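In praise of the ring binder

I have worked in offices long enough to see the paperless future announced 3 times, and each time I went back to my desk and opened a binder. I love them! I love the snap of the rings, the weight of a full one, the way a good one lies flat and stays where you put it (try that with a laptop and a draughty window).

At Kenditley, where I spend my Wednesdays, we keep 45 of them on one long shelf. Supplier letters, lease papers, the minutes of meetings everyone has forgotten. Last year's move from Nosmont meant going through the lot, 823 sheets in the Kabbaj file alone, and I enjoyed it more than I probably should admit.

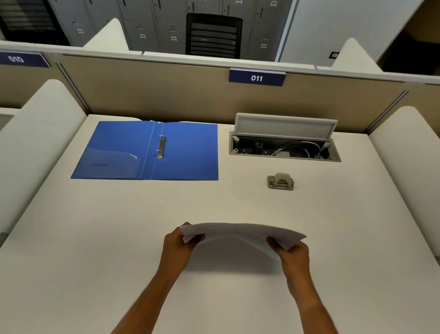 Photo: Firker Office Notes

What I like best is the stage when the binder is open and bare and the pages are in your hands. You get to decide what goes first. On a screen I drag things into a folder and never think about them again, but paper has edges, and edges want lining up. You hold the stack by both sides, give it a little bend, tap it down on the desk and off you go.

And please, give the job a proper desk! A wide, pale one with room to spread out is a joy. So much office furniture now is built for a keyboard and a mug, with the sockets given more thought than the surface. I'm all for a pop-up socket box, as long as there's space left over for a binder with both covers open.

Colour matters too. Blue for anything live, in my book, and black for what's finished. My colleagues think six dividers is plenty for any file. I'd go to ten, with typed labels, and I'd do the typing myself on a wet afternoon with the radio on.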